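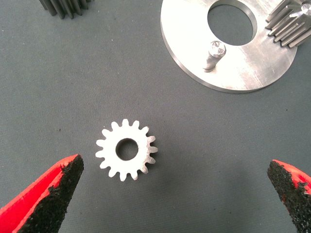

Small spur gear, pale, flat on the gray-green cloth. Teeth on the right side look rougher than the rest.

Workshop > Notebooks > Glaze and clay

Print this page | E-mail this page

11 September 2022

Opened the kiln first thing, before coffee even, and the Hisley clay is so much better than I feared! Eighteen test tiles went in and every one came out flat (well, flat enough – tile 7 has a tiny lift at one corner, but I rolled that one thin and I knew it at the time).

Firing notes before I forget: slow ramp at 60 degrees an hour overnight, then up to 1083 and a short hold. I meant to hold longer but got nervous about the old shelves. Next time I'll put the Trodbridge ones in and stop worrying.

The tin white is lovely over the Toft slip, very soft, a bit like heavy cream. Over bare clay it goes pinholey, same as it did in April. I'd blamed the bucket back then and scrubbed it for nothing. Nanna Grímsdóttir thinks I'm bisquing too low and the gas is still coming off under the glaze, and she's probably right, she usually is about pinholes. Going to bisque half the next batch hotter and leave the other half alone so we can compare.

Copper green: too runny. Lost one tile to the shelf and had to chip it off. Cut the frit a little, or just brush it on thinner? I'll try thinner, it's cheaper.

Sieve is clogging again – please rinse it right after the iron glazes, it dries like cement in there. Justside still hasn't sent the kaolin, so go easy on what's left in the blue tub.

Tiles are on the window shelf in order. Don't shuffle them yet, I haven't written numbers on the backs of the last four.

We use cookies to remember your settings. Accept | More information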